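Runa Language House is looking for conversation hosts and participants for the winter evenings

Published December 8, 2019

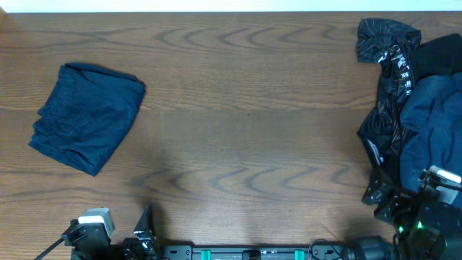 Who we are

Runa is a small language house with four rooms, a kitchen and a garden which is not very beautiful in winter. We started with an exchange between Indonesian and English speakers, and later Greek was added, when Iason Sarantis joined us and brought half of his choir. We do not give certificates and we do not prepare for examinations. People come to us to speak, to make mistakes and to be corrected in a friendly manner.

In the new season we want to open the Hidayat evenings. They carry the name of the house where our first meetings took place. For these evenings we need two kinds of people: hosts, who are paid, and participants, who pay nothing but promise to come regularly. Please read the part which concerns you, and also the last part, which is for everybody.

Conversation hosts (paid, part time)

A host sits with a table of learners for one evening and keeps the talk alive. This sounds easy, and on a good evening it is. On a less good evening there is one person who speaks all the time and another who looks into his tea, and the host must help both of them without making anybody ashamed.

Your tasks will be:
Preparing a subject for the evening, with some questions and a short text to read aloud
Leading the talk and noting the mistakes that come back often
Writing a few lines afterwards for Juwita Rondonuwu, who plans the tables
Helping to put the chairs back and wash the cups

We are looking for somebody who speaks Indonesian, Greek or English as a first language, or so well that the difference does not matter any more. A second language from these three is necessary at a middle level, so that you remember how it feels to search for a word. A teaching diploma is welcome but we do not ask for it. Experience with adults is more important to us than experience with children.

The fee is 100 euros for each evening, with preparation included. If you travel from outside the town, the train ticket in second class is paid back when you show the receipt. New hosts sit beside an experienced host on their first evening, and this evening is paid in full as well.

Participants for the Hidayat evenings

You can take part if you are an adult and can already hold a simple conversation in the language you want to practise. Complete beginners are asked to wait for the spring, when Arif Lubis will start his beginners' group again. If you are not sure about your level, write to us a little about your last holiday in the language you are learning, without a dictionary. We will tell you kindly where you stand.

Each table stays together for the whole season. For this reason we ask you to come to all the evenings, except when you are ill or your work does not permit it. A person who is missing very often takes the place of another who would have liked to come. There is a waiting list and we use it.

The subjects are chosen by the tables. Last winter they talked about bread, neighbours, the first salary, noisy streets and the question of how to end a telephone call politely, which became the longest discussion of the season – the Greek table did not finish before the lights had to go out.

The listening study

Together with the season we carry out a small study on listening. Vaughan McKinnon is collecting 1000 short recordings of learners who retell a story they have just heard, and he still needs voices. The recordings are made in the small room upstairs, with a list of stories prepared for this purpose. One visit is enough. Taking part in the study is your own choice and has no influence on your place at a table. Your name is not stored with your voice, and you can ask for your recording to be deleted until the study is closed.

How to apply

Hosts send us a letter of one page and a short list of what they have done until now. Please write the letter yourself, in your second language, and do not let a friend correct it. We have hired people with many wrong articles and were very happy with them.

Participants send their name, the language they would like to practise and the languages they already speak. Please mention it also if you have difficulties with stairs, and your table will be placed on the ground floor.

All letters go to Fikri Wibisono at the Runa office, by post or through the contact form on this site. He answers everybody, but in December he is alone with the letters, so please be patient with him. Hosts who seem suitable are invited for a talk and a trial table with members of the house. The trial takes one hour and there will be soup.

For questions about fees and contracts, please ask for Juwita Rondonuwu. For questions about the study, write "listening" in the subject line and your message will be passed to Vaughan McKinnon.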